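Rernier Two-Arm Housekeeping Unit
Set-Up Guide, Section 2: Before You Buy (and Before You Sign for the Crate)
Revised 16 March 2019

Most set-up guides begin with the box. Ours begins one step earlier, in your budget, where the more expensive mistakes are made. If the unit is already in your lobby, read this section anyway and keep a pencil handy.

2.1 Decide what you want dusted

1. Walk every room the unit will work in. Take the floor plan, but believe the room when the two disagree.

2. For each room, write down the upholstered furniture, the plants, the freestanding screens and anything with a finish you would hate to see scratched.

3. Mark each item Yes, No or Ask. "Ask" means somebody has feelings about it. Settle these before the quote, while changes are free.

4. Add up the rooms that contain at least one Yes. This is your room total, and you will need it for Table 2-A on the order form.

Note: Stairs are not a room. The unit does not do stairs. We mention it in every edition.

2.2 Choose a package

The Rernier base package includes the body, both arms, one pair of gloves, one charging dock and 3 duster heads. The Parkatside package adds a second battery, a spare pair of gloves and 15 duster heads. The Mughal package adds a wheeled case and a longer service plan, and is mostly bought by people with more than one building.

5. If your room total is under 15, order the base package.

6. If it is 15 or more, order Parkatside. You can run a larger building on the base package, in the sense that you can also mop it with a sponge.

7. Order extra gloves now. They wear at the fingertips first, and they ship from a different warehouse than everything else, on what seems to be a different calendar.

Caution: Do not substitute gardening gloves, winter gloves or the gloves from the kitchen. The hand will put up with them. The warranty will not.

2.3 Measure the route

8. Measure the narrowest doorway between the delivery entrance and the dock. The unit needs 70 cm of clear width with the arms folded. Measure between the parts that stick out, including the door handle you have stopped noticing.

9. Measure the gap between furniture in each working room. With the arms in use, allow 60 cm in front of any chair or sofa the unit is expected to dust.

10. Look at your corners. An armchair pushed tight into one can be dusted on the seat, the arms and the inside of the back. The outside of the back will need the chair pulled out, and the unit will not pull it out. Budget either the floor space or a person.

11. Check the floor. Smooth, hard flooring is best. Thick rugs cost you battery. Rugs with fringes cost you a service visit.

Note: Shiny walls and glossy panels can confuse the first mapping run. If your decorator was fond of metallic finishes, allow an extra half day for mapping and try not to take it up with the decorator.

2.4 Budget for the things that run out

Buyers remember the purchase price because it hurts. The running costs are smaller and more patient. Put these on a separate line, with a name your accounts department will recognize next year.

12. Duster heads. Microfiber heads can be washed, but the long-fringed ones come back from the laundry looking tired. Plan to replace a head after 60 washes, or sooner if it has started leaving more than it collects.

13. Handles. Order at least two more than you think you need. They roll.

14. Cables and cable covers. Any cable lying loose on the floor of a working room should be covered or clipped before the first live run. Covers are not in any package. We have raised this with the people who design the packages.

15. Software. The Fadura scheduling license is billed yearly from the date of delivery. If the unit sits in its crate until April, the license does not wait for it.

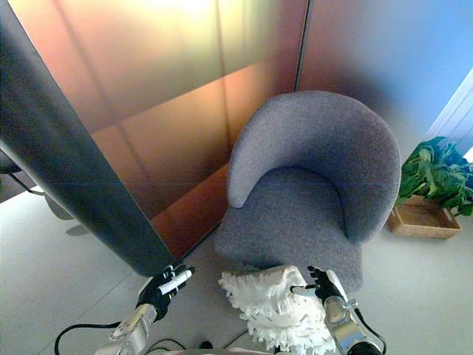 16. Staff time. Someone has to load the schedule, change the heads and empty the tray on the dock. Allow 15 minutes per working day. Write a job title beside the entry, as "everyone" has a poor attendance record.

Caution: Do not set the budget from the demonstration visit. The demonstration uses one room, a full battery and a technician who does this for a living.

2.5 Place the order

17. Complete Table 2-A using your room total, your narrowest doorway and your package.

18. Attach the floor plan, with the No items crossed out clearly. Light pencil does not survive our scanner.

19. Choose a delivery day when the freight entrance will be open and the elevator will be working. If these are never the same day, call us before ordering.

20. Keep a copy of everything. The installer will ask for it at the door.

When the order confirmation arrives, check the glove size and the dock voltage against your form, then go on to Section 3, Unpacking. You will need a box cutter and a second person.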